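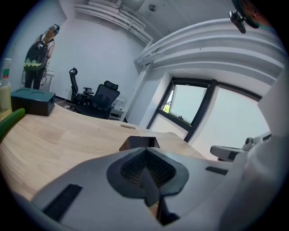

Open house at Altier: I finally got my hands on a gripper

Regular readers know I will drive a long way to look at a machine somebody else is excited about, so when the invitation to the Altier open house came around in April I said yes before I had even looked up where it was. (An hour and a half each way, if you were wondering, and the coffee at the rest stop was bad.)

Altier has the upper floor of a building in Brernulton, over a place that repairs commercial ovens. You park behind the loading dock and go up a metal staircase, and then you're in a bright white room with desks and mesh chairs and ducts running along the ceiling. I had pictured a big hall with yellow cages and flashing lights. It felt a lot more like the office where I used to do payroll, except that a person over by the wall had a backpack on and a device strapped to their head.

The project they were showing is called Villalobos. The short version, as I understood it, is that they want a robot to learn how to tidy and sort the kind of things that end up on a desk, and the way they teach it is to have people do the job first while holding a gripper by hand. So you pick the thing up, you do the task, the cameras record what you did, and later on the software tries to make sense of it all. No robot needed for that part! I had read about this and assumed the hand-held tools would be little flimsy things. They are not little. It's a fat, curved, light gray body with a ridged black patch to grip with, and it takes up a surprising amount of your view when you look down past it at the table.

They ran us through in small groups, so I got a good long turn. My first job was a small dark brown block. Go to the block, close on the block, lift, put it down someplace else, let go. I have been picking up blocks since I was a baby and I missed it completely on my first try. The trouble is that your eyes want to watch your hand, and your hand is way back behind the tool, so you come in too low and nudge the thing across the desk. One of the crew told me to look only at the block and forget I was holding anything. Second try I got it, third try I got it and set it down more or less where I meant to, and after that I didn't want to give up my spot.

A few people asked me afterward whether it was heavy. I'd call it medium. You feel it in your forearm after a while, and I'm told the people who do this all day switch arms and take plenty of breaks. The room has a window that tips open, and by the middle of the afternoon I was very glad of it.

What surprised me most was how fussy the whole business is about going slow. I had a nice rhythm going, quick grab, quick drop, and I was feeling pretty pleased with myself until I was politely told that every one of those runs would get thrown out. Too fast for the cameras to follow cleanly, and the little pause at the start and the little pause at the end matter too. So it's rest, reach, close, lift, move, lower, open, back off, rest. Try it at home with a salad tong and a bottle cap and tell me you don't speed up by the fifth one.

Then there was the talk, which ran long, but I took notes. They have 1480 good runs saved so far on the desk tasks, and nearly 73 percent of what gets recorded makes the cut. I asked what happens to the rest and the answer was that somebody watches them to figure out what went wrong, and that on a slow day this is everybody's job. I also asked how many runs it takes before the robot can do a task at all, and got a long answer with a lot of "it depends" in it. Fair enough. A simple pick and place needs far fewer than anything with a lid, and anything soft or floppy is still giving them fits. Somebody in the back asked about folding shirts and the whole crew groaned, so I guess that one comes up a lot.

The second half was the arm itself, which is named Iseo and lives in the next room. We stood behind a strip of tape and watched it move cups from one tray to another. It did three in a row without any fuss, then stopped over the fourth and just sort of thought about it for a while. Everybody leaned in. Then it went around from the other side and picked it up, and we all clapped like it was a school play. I would have happily watched that for another hour. Having just spent my own turn chasing a block around a desk, I had a lot more sympathy for it than I would have had walking in.

A few practical things in case you want to go next time:

Groups are capped at 25 and the morning one filled up first. I went in the afternoon and there was room to move.

Wear short sleeves or something you can push up. Loose cuffs get in the way of the grip.

The stairs are steep and there is no elevator on the dock side. Call ahead and they will let you in through the front, where there is one.

You can take pictures in the first room but they ask you not to in the room with the arm.

Kids are fine if they can wait their turn. There was a girl of maybe ten in my group who was better at it than all of us, and she knew it.

They're planning another open house in the fall and I've already asked for a place on the list. By then they hope to have Iseo working on the same desk jobs we were doing by hand, so I may get to see a machine pick up that brown block on its first try, and I will have to be a good sport about it.

If any of you have been to something like this near you, write and tell me, especially if they let you touch things. I still have a stack of your letters about the apple packing line to get through and I promise those are next.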